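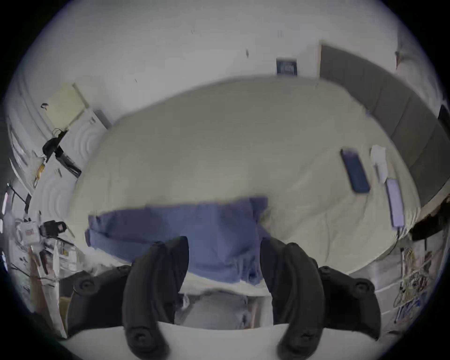 Natsumi Sekiguchi : « Une gravure, il faut la laisser dormir »

Publié le 26/10/18

On entre chez Natsumi Sekiguchi par la cour, en passant devant les vélos, et il faut frapper fort parce que la presse fait du bruit. Elle ouvre avec les manches relevées, de l'encre jusqu'au coude, et propose du thé avant même de demander qui l'on est. J'étais venue pour une petite heure, à l'occasion de son exposition à la galerie Prurnalia, et je suis repartie à la nuit tombée avec trois catalogues sous le bras et une part de gâteau aux noix dans du papier journal (délicieux, d'ailleurs).

L'accrochage s'appelle « Marée basse » et réunit 88 estampes, presque toutes des eaux-fortes, dont certaines ne dépassent pas la taille d'un timbre. C'est beaucoup pour les deux salles de Prurnalia, et la graveuse le reconnaît volontiers. « J'en avais proposé le double ! C'est Setsuko Ishida, la galeriste, qui m'a freinée. Nous avons passé une journée entière assises par terre à déplacer des bouts de papier. À un moment elle a retiré toute la série des bouées, sans un mot, et j'ai boudé jusqu'au dîner. Elle avait raison, bien sûr. »

Elle grave depuis 18 ans et se souvient très bien de sa première plaque, un zinc récupéré qu'elle avait mordu beaucoup trop longtemps. « Il y avait des trous, de vrais trous, on voyait la table au travers. Mon professeur, Takeshi Minami, l'a tout de même passée sous la presse. Il m'a dit : regarde, ça fait des îles. J'ai gardé cette épreuve. Elle est dans la salle du fond, à gauche de la porte, et je crois que c'est celle devant laquelle les gens restent le plus. »
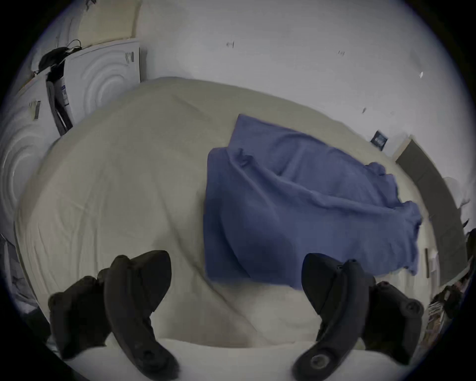 Quand je lui demande comment commence une image, elle réfléchit longtemps, se lève pour baisser la radio, se rassoit. « Je dessine dehors, très vite, et ensuite je range le carnet. Une gravure, il faut la laisser dormir. Si je reprends le dessin le lendemain, je copie. Si je le reprends six mois plus tard, je ne sais plus si c'était un rocher ou un chien, et alors je peux travailler. » Elle rit, puis me montre une planche où, de fait, je serais bien en peine de trancher.

La série des digues, la plus récente, est née en juillet, pendant une résidence à l'atelier Civia. Elle y a partagé une table avec le lithographe Sreekumar Sundaram, dont elle parle avec une tendresse évidente. « Sreekumar arrivait à l'aube et il chantait. Moi, le matin, je ne parle à personne. Au bout d'une semaine je lui réclamais ses chansons. Il m'a appris à regarder le grain, à ne pas tout remplir. Avant, un blanc, ça me faisait peur, j'y mettais toujours un oiseau. » Deux feuilles faites à quatre mains sont exposées près de l'escalier, et il n'y a pas d'oiseau.

Nous en venons à l'argent, sujet que les artistes évitent souvent et qu'elle aborde sans façon, en coupant le gâteau. Les petits formats sont vendus 100 euros, la grande digue en trois panneaux en vaut 2 000. « L'estampe, c'est fait pour circuler. Ma tante avait une gravure dans sa cuisine, au-dessus de l'évier, toute gondolée par la vapeur. Je voudrais que mes images finissent comme ça. L'encadreur, Takeshi Fukuda, n'aime pas du tout que je le dise ! »

Elle se lève encore pour retourner une feuille entre deux buvards. Le papier vient de la maison Fujimoto, à qui elle reste fidèle depuis ses débuts ; elle en parle comme d'autres parlent de leur boulanger, avec des souvenirs de bonnes et de mauvaises années. Pour l'encre, elle mélange elle-même un noir tirant sur le brun, dont elle ne m'a pas donné la recette, malgré mon insistance et une deuxième tasse de thé.

Et après « Marée basse » ? Un livre, sans doute, avec les éditions Ondix, qui lui ont demandé d'accompagner un recueil de contes de pêcheurs. Elle a déjà commencé trois plaques et en a abandonné deux. « Je n'arrive pas à dessiner les filets. C'est terrible, un filet, on commence dans un coin et on se perd. Il va falloir que je retourne au port avec mon carnet, et qu'il ne pleuve pas. »

« Marée basse », galerie Prurnalia. Entrée libre l'après-midi. Natsumi Sekiguchi fera une démonstration de tirage le jour du décrochage ; s'inscrire auprès de la galerie.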